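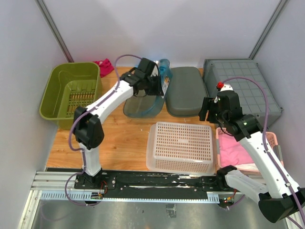
Jaltinitz Small Storage: Baskets, Trays and Crates

The Jaltinitz range comprises open plastic containers for sorting and holding small articles on worktops, shelves and counters. It is supplied by Wostar to schools, clinics, offices and private households.

Basket, olive green
Slotted grid floor. Suitable for cloths, packets and articles that benefit from air beneath them.

Tray, translucent blue
For packaged items and others in daily use. Labels should face upwards so that they can be read without lifting the contents.

Crate, grey
Grid-patterned plastic. Recommended for small bottles, which should be stored upright with their caps closed.

Care
Wash by hand in warm water with a mild detergent and dry before use. Abrasive pads should not be used on the translucent tray. Containers should be kept away from hobs and heaters.

Ordering
Item reference: 738. Containers are sold singly or in cartons of 40, and a carton may contain one type only. Orders received before 13:00 are prepared the same day. Stock is held at the Reuter warehouse, which is closed for stocktaking during part of August.

Enquiries concerning institutional orders should be addressed to Khadija Ragab, Sales Office. Requests for replacement items are handled by Ngọc Trương. Please quote the item reference in all correspondence.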